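Ticket 332 — Planner stops before handle grasp (Bridik sim, kitchen set)
Opened by: Rima Qaisi
Status: waiting for review

After the update of Twal in January, the dishwasher task fails in eight of 100 runs. The planner returns "no valid approach" and the arm holds its position. Restart of the node does not help.

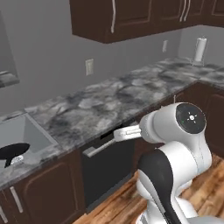 I compared the collision margins in the old and the new config. The default was changed from 3 mm to 8 mm, and the log does not mention it. With the gripper this close under the edge of the countertop, the bigger margin touches the marble slab and every approach from above the bar handle is rejected. I set it back to 3 mm for this task only — the other tasks keep the default.

Qusai Mansour, please check if the Fellton branch has the same value.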